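4.2 Swap Routing and Slippage

We measured execution cost on Sulis, an automated market maker with constant-product pools, and compared it with order-book execution on Plusero. Each run sent 400 swaps of equal size through the router, with the pool fee held fixed. Slippage was taken as the difference between the quoted price and the filled price, before network fees. Swaps that failed were logged and left out of the averages.
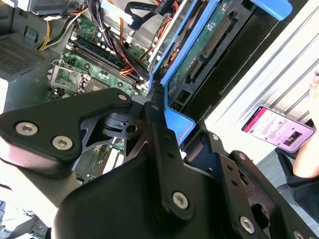 Figure 2. Open desktop tower with gripper.

Order splitting was tested next. The Vava router divides a swap across pools when the expected price impact is greater than the cost of the extra transaction. With 140 swaps per batch, splitting lowered the mean slippage in shallow pools and had no clear effect in deep ones. All quotes were computed locally, on a desktop computer, so that remote quote delay did not enter the results. The block interval was left at its default value.

Pool depth was then reduced in 200 equal steps. The order book kept the lower cost at every depth tested, but the gap narrowed as trade size fell. Following the Lynch model, we treat the remaining gap as a liquidity premium and estimate it separately in Section 4.3.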